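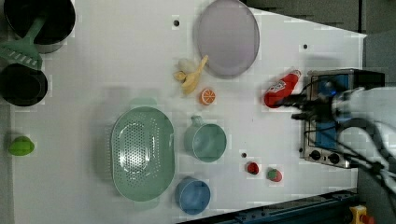

Quick one tonight, the bus is early tomorrow and I still haven't packed lunches.

So. The play kitchen. I said in the last post I was going to sort it before my nephew comes to stay, and I did, mostly. Took the whole lot out of the crate and put it on the white table because you can't sort anything in a crate, you just stir it. Pots, cups, fruit, the colander, all of it out where I could see it.

First thing, it's three different sets. Maybe more. The black pots came from Ghazala, her girls outgrew them, and they're the best of the bunch. The lavender plate I bought myself. Everything else drifted in from birthdays and the swap table at the library and I couldn't tell you who to thank. The cups don't match but they're close, one a light teal and one blue, and I've decided that's a pair now.

The peeled banana is the favorite. Always has been. Every kid who comes over goes for it before anything else, and then it gets "cooked" in the black pot with a strawberry and served to me on the big plate. I have eaten so much of this meal.

The stove is small. I forget how small until the pots are out next to it. Silver, blue panel, two black knobs, cute as anything, but I keep thinking about a bigger one. Chia-hao Yu (from the old building, some of you remember him) sent me a link to a wooden one from Kostholm and it is gorgeous and it is also the size of a dresser. No. We live in 2 rooms and a hallway. The little stove stays.

What I did with the rest:

- fruit goes in the mint colander. It's big enough and it drains crumbs, ha. Strawberries, orange slice, banana, all in there
- cups live on the plate
- green spatula goes in a pot, handle down
- anything cracked, out

I washed everything too. Sink full of warm water and dish soap, twenty minutes, old toothbrush for the orange slice becuase gunk gets into the lines. Do the colander last or you'll be poking at those holes all night. Dried it on a bath towel. Don't put the stove in the water, obviously, I wiped it with a damp rag and went around the knobs with a Q-tip.

Arnar asked on the last post if I rotate toys. Sort of? I put half away in June last year and then forgot where. Found them at Christmas behind the suitcases. So there was a rotation, technically. This time I'm leaving it all out and seeing what gets ignored. If the spatula isn't touched in a few weeks it can go to the swap table.

Things I still want: a lid. Any lid. Two black pots and no lid, and lids are half the fun when you're three. Also a wooden spoon, a real one, cut short. Pao-chu did this for her son with a hand saw and some sandpaper and it looked better than anything in a store. And maybe bread? We have so much fruit and nothing to put it on.

Budget is $25 and I've spent 8 of it on a storage bin that turned out to be too shallow for the pots. Of course. It's holding my yarn now. The crate is fine, the crate was always fine, I just needed to stop throwing socks in it.

Ok lunches. If anybody has a spare toy lid, or knows where to get one without buying an entire set, leave a comment. I'll pay postage. More on the bedroom shelves next time, if I get to them, the brackets came wiht the wrong screws and I have to go back to the store.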